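Driving log, evening

Started at 7:10 from the Vastmont lot with Katsuhiko driving and me in the passenger seat with the laptop. Checked the mount, wiped the windshield inside and out, and reset the clip counter. The disk had 390 gigabytes free, enough for a full day and some left over.

The job this week is plain country road in daylight. The lane model does fine on the highway and badly on anything with a bend and a change of surface, and when Kimie went through the training set she found out why. We have hours of highway and very little of the small stuff. She wants bridges most of all. On a bridge the model tends to pick up the joint as a stop line, and it has twice taken a curb for a lane edge in replay.

So the plan was short runs, both directions, no traffic ahead if we could get it. Katsuhiko keeps to the limit and stays in the middle of the lane. I press the key at the start and end of each stretch and type a word or two so that whoever labels it knows what to look for. My notes from the morning are mostly "patch," "shadow," "bend left," "patch" again.

We did the valley loop first and then the road out past the Lidow turnoff. Stopped once for gas and once because the laptop went to sleep and I had to check that the recorder had kept going. It had. Lunch in the car, egg sandwiches, too much pepper.

By the time we quit we had 195 clips. I went through them at the desk from 4:30 on and kept 167. The rest were behind a truck, or too short, or I had pressed the key late. I renamed the kept ones and copied them to Kimie's folder, and wrote out which stills she should look at before she sets the labeling rules.

From the list I sent her:

Bridge, bend at the far end. Double solid white center lines, solid edge lines on both sides, guardrails left and right. One dark joint across both lanes, to be tagged as joint and never as a line. There is a dark patch in our lane and a crack to the right of it, both tagged as surface. The pale curved reflection low in the lane needs a decision. I would mask it together with the hood and the green stripes.

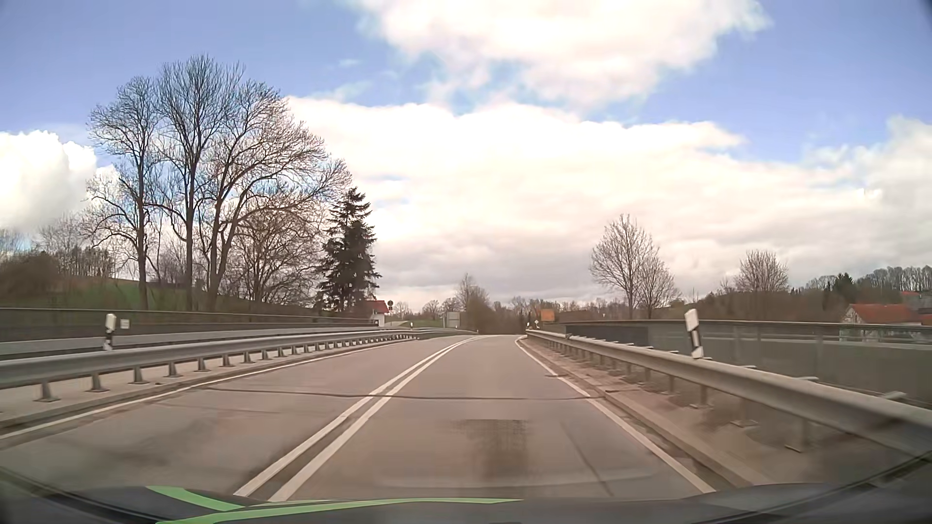 Things to settle tomorrow

Ask Kimie whether the double center line is one object or 2. The old Cumum set had it as one, and if we mix the two ways we will have to redo somebody's work.

Ask whether curbs get their own class. I think they should. Katsuhiko thinks the labelers will hate it.

Put the laptop on the setting where it does not sleep.

Try the same roads late in the afternoon, with low sun, if the weather holds. Katsuhiko has to leave by 5, so we would start after lunch.

Home at 7. Leftover soup. Bed early.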